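Heat marks on wooden tables

The white ring left by a hot dish is moisture trapped in the finish. Shellac clouds first, at temperatures well below boiling, and modern varnish holds out longer. Jouko Huttunen, who runs the finishing shop at Trenardale, tests each coating on 27 sample boards and leaves them 90 minutes under a heated weight. Oil finishes seldom show a ring, but they take up wine and tea quickly.

Most white marks can be eased with gentle warmth and a dry cloth. A dark mark has reached the wood and needs stripping, sanding and usually oxalic acid. Work along the grain, and finish with 600 grit.

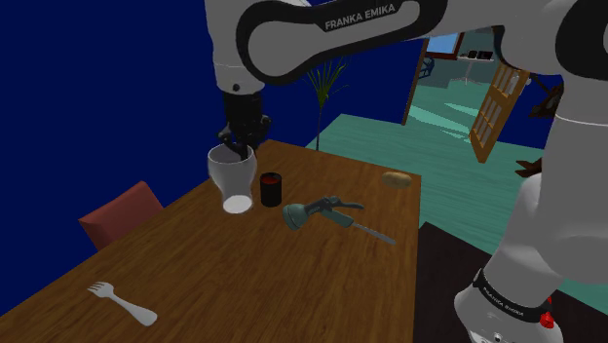

Condensation is slower than heat and does as much harm over a summer. The contact area decides the size of the mark. A tapered glass, wide at the top and narrow at its rounded base, meets brown wood over a small patch. A flat jug covers far more. Coasters should be cork or felt, and lifted to dry each evening.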